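The man who listens to taps

Amedeo Greco makes me taste three glasses of water before he'll let me sit down. They're lined up on the draining board in his kitchen in Millwood, next to a heap of unopened post and a very large cat, and he stands there with his arms folded while I sip. I say the first one tastes of water. So does the second. The third one, I say (by now feeling I ought to come up with something), is a bit like licking a gate.

He's delighted. "A gate! Yes! That's the Brilville spring. Iron. People used to walk miles to drink that because they thought it would fix their blood."

I'd come to talk to him about his book, a history of the springs and public fountains along the Dasside valley, and I'd been warned that he could talk. He can. I'd planned on an hour and I left after dark with a bag of leeks from his garden. But he's also one of the easiest people I've interviewed, because he seems so pleased that anyone's asking.

He started out as a plumber. He did his training with an old firm called Sabatier, who looked after most of the pipework in the valley when he was young, and he stayed with them until his knees gave up. "I never thought of myself as a history person," he says. "I was bad at school. I thought history was kings. Then I was down a hole outside the chapel in Brilville, and I found a lead pipe with a man's initials scratched in it, and I thought, who's that? It took me 10 years to find out."

And who was it?

"His apprentice's brother, in the end. Long story. It's chapter four."

The book is full of this sort of thing. There's a whole section on a quarrel between two farms over who could fill buckets first, which went on for 40 years and ended in a wedding. There's a lovely bit on the fountain keepers, who were paid partly in candles. And there's a list of nearly every public tap that was ever put up in the valley, with a note on what became of it. Most were taken out when houses got their own supply, and a few were simply forgotten, and he's found them behind hedges and, once, inside somebody's garage.

"They were using it as a coat hook," he says. "Beautiful brass thing. I had a cup of tea with them and they let me clean it up."

I ask him whether people still care where their water comes from, and he puffs out his cheeks. He thinks we care a lot, only we've moved the caring somewhere else. We stand in a shop and pick between one label and another, and we've got strong feelings about it, but ask us what hill the tap water runs off and we haven't a clue.

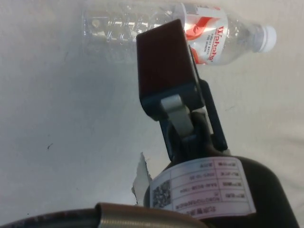 A bottle of Wahaha water. Every brand has its loyal drinkers.

"I'm not against a bottle," he says, rather firmly, as if I'd accused him. "I've got one in the van. If you're thirsty, drink. What makes me sad is when a child tells me tap water is dirty. I had that at a school talk. She was so sure! I said, your great-grandmother carried that same water up the hill on her hip, and she'd have cried to see it come out of the wall."

He does a lot of these talks now. He takes along a yoke, a bucket and a length of old elm pipe, and he gets the children to carry the bucket the length of the hall and back. It's half full, and they all think it's going to be easy. He tells me he's had teachers have a go as well and that the teachers spill more.

Getting the book printed was harder than writing it. He sent it to a few publishers and heard very little, and one told him kindly that it was too local. So he paid for it himself and ordered 1,000 copies, which came on a pallet, in the rain, while his wife was out. "She came home and couldn't get in the front door," he says. "I'd told her it was going to be a small run."

They're mostly gone now. The garden centre took a box, then the butcher took a box, and then people started ringing the house. He keeps a notebook by the phone for the calls, because so many of them end with somebody remembering a pump or a trough that he's missed.

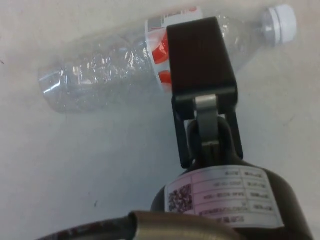
That notebook is turning into a second volume, whether he likes it or not. He fetched it to show me and then couldn't read his own writing, so we spent a happy quarter of an hour trying to work out whether a lady in Dasside had told him about a "well with steps" or a "wall with sheep". We settled on the well. He's going to drive over and check.

I wondered if there was one place he'd send a visitor who only had an afternoon. He thought about it for so long that I got up and stroked the cat.

"The trough above Millwood," he said at last. "There's nothing to it. It's a stone trough and a spout, and there's a dip in the edge where people leaned their jugs. You put your hand in the dip and it fits." He showed me on the edge of the table, pressing his palm down flat. "I took my father there, near the end. He didn't say anything. He had a drink and wiped his face and we went home."

We walked up to it afterwards, the two of us, in the last of the light. It's further than he'd let on, and steep, and he stopped every so often to point out a drain cover. The spout was running. He cupped his hands and drank, and then stood back to give me my turn, and I did the same, and it was so cold it made my teeth ache.

"Well?" he said.

I told him no gate this time.

He's giving a talk in the Millwood reading room on 2 Mar 2024, with the yoke and the bucket, and copies of the book will be on sale at the door for as long as they last. If you know of a tap, a pump or a trough that isn't in it, take him a note of where it is. Write it clearly.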